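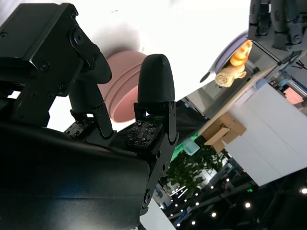 Figure 1. Wrist camera view: two-fingered gripper with a tactile pad at the base of each finger, pink bowl behind the gap, second hand at upper right.

Week 6 handout: learning when to close the hand
Read before the practical. You will need section 3 for the write-up.

1. The problem

We want a robot to pick up household objects it has been shown a limited number of times. Last week we trained a policy (a function from what the robot senses to what it does next) using only camera images. It did well at reaching and badly at grasping. Most of the failures came in the last part of the movement, when the fingers get between the camera and the object. You can see how this happens in Figure 1, where the left finger and the right fingertip hide part of the bowl.

The method this week is called Vamer. It adds the readings from the tactile pads to the images and learns how much to trust each one at each moment. The comparison method, Stan, uses the same network but joins images and touch with a fixed weight. Cindero is the set of demonstrations both are trained on.

2. The data

Cindero holds 2056 demonstrations of tabletop tasks with bowls, plates and soft toys. Each demonstration is stored as a series of time steps, and each time step has:

the wrist camera image
the readings from both tactile pads
the finger positions
the action the operator gave

Images are recorded at 30 frames per second. Touch is recorded faster and averaged down to match. Before training we drop every second frame, so the policy works at 15 steps per second. If you forget this when you run the policy, the hand will move at the wrong speed. It is the most common mistake in the practical.

The wrist camera is fixed to the hand, so it tilts when the hand tilts. In Figure 1 the table edge runs diagonally and the ceiling lights of the hall are in the lower right corner. We do not rotate the images to put them upright. The tilt tells the network something about how the hand is turned, and an earlier version trained on upright images did worse on plates.

3. The method

Vamer has three parts.

Image encoder. A small convolutional network turns each image into a vector, v.

Touch encoder. The two pads do not share a layout, so each has its own encoder. The outputs are joined into one vector, t, of the same length as v.

Gate. A single layer takes v, t and the finger positions and gives a number g between 0 and 1. The combined vector is

z = (1 - g) v + g t

and z goes to the action network. In Stan, g is set to 0.5 and left there.

Nothing in the training tells the gate what value to give. The only loss is the squared difference between the predicted action and the operator's action. On held-out demonstrations g stays low during the approach, rises at first contact and drops again after release. With soft toys the rise is slower - the toy gives way and the pad readings build up gradually.

4. Results

Both methods were trained for 3000 passes through the data with the same settings, then run at the Burkach site on objects that were not in Cindero. Vamer grasped more reliably than Stan on bowls and soft toys. On plates there was no clear difference. A plate is usually pinched at the rim near the fingertips, and the pads sit at the base of the fingers, so touch has little to add.

Two cautions. The objects were new but the table and the lighting were not, so this is a weak test of how well the method carries over to other rooms. Also, a gate that rises at contact is not proof that touch caused the better grasps. To check that, hold g at 0 when running the trained policy and see what is lost. This is part (b) of the practical.

5. For the practical

(a) Plot g against time for one bowl and one soft toy. Mark first contact on both plots.
(b) Run the trained Vamer policy with g held at 0, then at 0.5. Compare the second case with Stan and say why the two need not match even though the gate value is the same.
(c) Suggest where you would put an extra sensor to help with plates, and what it would cost in bulk or wiring.

Keep the write-up to two sides, plots included. Part (b) carries the most marks.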